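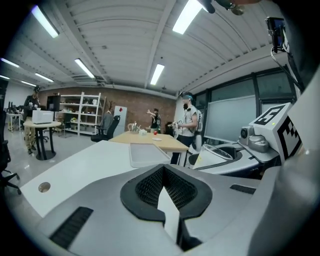 The long room at Pustham, with the kettle table in the middle.

A morning at the Pustham open day: can a machine put the kettle on yet?

13 February 2021

I have wanted to see the inside of Pustham for ages, so when the visitor list opened I signed up the same evening and then worried for a week that it would be canceled. It wasn't! I took the early train to Menlow, walked up from the station past the old dye works, and spent the whole morning in a brick room with tall windows, watching people teach kitchen chores to machines.

The question I brought along was a simple one. My mother asks me every time I write about this stuff: when will one of those things make me a cup of tea? I promised her I would find out, or at least ask someone who ought to know.

The someone was Nataša Karagiannis, who runs the household tasks side and gave us most of the tour. She talks fast and answers whatever you ask, including the rude questions (mine was "why is it so slow?").

The big surprise for me was how much of the work is done by people. I had pictured arms moving away on their own behind glass. Most of what I saw was somebody holding a gripper in their hands and doing the chore with it, with a camera on the gripper and the black-and-white marker patterns on its side. You pick up the apple, you put the apple on the plate, you start over. Nataša says they want 2000 good runs of a chore before they even bother training on it, and the kettle chore stood at 2693 when we visited.

I could have watched for hours. The chores are so ordinary — an apple, a kettle, a plate — and yet when you see one done with a gripper in place of fingers you notice every little decision in it. Where do you grab a handle? How far do you tip? What do you do when the plate slides a bit? I went home and made toast very, very slowly.

There was a table for visitors at the side, and yes, I had a go. You get a spare gripper and an apple. The squeeze is easy to learn. What threw me was my wrist, because I kept wanting to turn it the way I would with my own hand, and the apple kept hitting the rim of the plate. On my third try it landed where it should and I may have cheered.

After that we got to the part I had come for, a real arm working from what it had learned. They call the arm Zorkeck, and it lives in a smaller room down the hall. It was given 40 tries at moving an apple from the table to a plate during the open day, and I stayed for as many of those as I could. When the apple was sitting out in the open, it was lovely to watch: down, close, up, over, release. When the apple was pushed up against the kettle, it hesitated, backed off and came in again from the other side. A kid next to me said "it's thinking" and the whole row laughed.

The kettle was harder. Zorkeck could lift an empty one and set it down again, but pouring is still a job for the people with the grippers. Nataša was open about that. A kettle changes weight as it empties, the handle can be high or low, and see-through ones are tough for the cameras. They swap the kettles often for that reason.

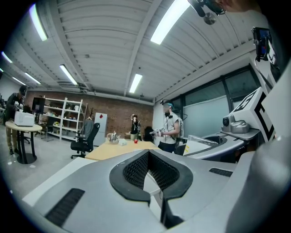
What about shop floors?

A man from Vlachou, the packing firm across the river, was on the tour with us and asked what I think a lot of people wanted to ask. Could he have one by April? For lifting the same box off the same belt, Nataša said, he could have had one years ago. For a returns bench, where every parcel holds something different, she would like another year or two. He wrote that down and looked pretty pleased with it.

So, Mom, the answer is: it can hand you an apple. It can do it well, too, as long as you leave a bit of space around it. Tea will have to wait, but after this morning I think you'll get it, and I did not think that when I got on the train.

If you want to go

Sign up early, as the morning tours fill first. Wear shoes you can stand in, and ask for a turn with the gripper before the line gets long. There's coffee in the front hall, made by a person.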